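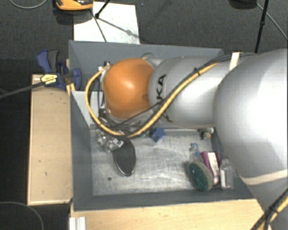
Brumwood Workshop Refit
Progress report to Moleo, period ending September 13, 2018

1. Summary
Work on the storage bins is on schedule. The bin survey is finished and relining has started. Spending is within the amount approved for the period.

2. Condition of bins
The gray rectangular bin at the main bench is typical of the older stock. The sloping sides are usable. The floor is scuffed and scratched, with cloudy pale marks over the light gray surface. Small objects are still kept in it, beside a wooden board. We have graded it C (reline, keep in service).
Bins graded D have been taken off the shelves and will not be repaired.

3. Work completed
- 20 bins inspected and graded against the Mamia checklist.
- Six bins emptied, washed and relined with Magsi sheet, 2 mm.
- Labels moved from the lid to the short side.
- Contents lists retyped and filed by shelf number.

4. Problems
The first batch of liner was cut to the outside dimension and did not sit flat against the slope of the walls. It was returned and recut. Delay: six working days. The supplier made no charge for the second cut.
Adhesive use was higher than estimated, some 20 percent over. The difference was met from the contingency line.

5. Next period
Reline the remaining C bins, starting with the main bench. Order replacements for the D bins once the price is confirmed. Recheck the relined floors for lifting at the corners in November and send the results with the next report.

6. Decision requested
Approval to move the unspent label budget to adhesive.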